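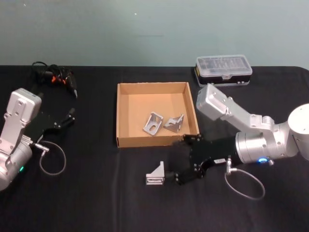 Two corner brackets in a shallow box.

Jul 19, 2018

My aunt left me a desk. More precisely, she left me the idea of a desk, which arrived from Redby in eleven flat pieces with a sandwich bag of screws taped to the largest one. She had taken it apart herself at some point and written numbers on the undersides in pencil. The numbers went up to 37. I still can't explain the other twenty-six.

I am telling you this to explain why I have spent the summer thinking about inheritance. People warn you about the money fights. We had none of those, there being 755 dollars in the checking account and a general feeling that it should go to the vet. What we had was stuff. Four cousins stood in a living room in January with our coats on, being unbelievably polite about a gravy boat.

"You take it."

"No, no, you always liked it."

I had never liked it. I have it now. It's on top of the fridge, where I can resent it at eye level.
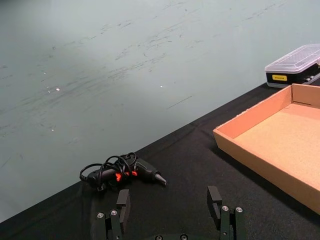
My cousin Enda Sheehan had the only sensible system, and the rest of us hated it. You walked through the house once, you said out loud what you wanted, and anything left went to the thrift store in Skornthorpe before lunch. No second lap. Enda wanted two things, a radio and a rug, and was back in the car by ten. The rest of us were there until dark, reading old birthday cards and asking each other who Barbara was.

I came home with a trunk full of objects I'd rescued from strangers who might have used them. A fish kettle. A coat I can't button. A lamp that weighs as much as a dog and gives off the light of a birthday candle. My wife met me in the driveway, looked in the trunk, and went back inside to move the car insurance folder, the only thing in our hall closet that could be moved.

The desk is the one piece I really wanted. She did her crosswords at it, in pen, and when she got one wrong she'd invent a word and defend it for a week. So I've been putting it together on and off, mostly off. One leg is on. A second leg is on backward. I asked Christos Gkikas from work, who builds cabinets for fun, and he looked at the numbers for a long time and asked if my aunt had been well.

She was fine. She just had a filing system, and she was the index.

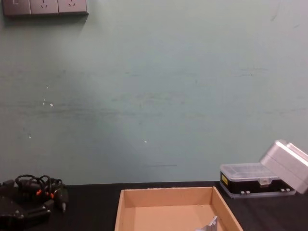 The wall needs paint, too.

Contact | © 2018 | Back to top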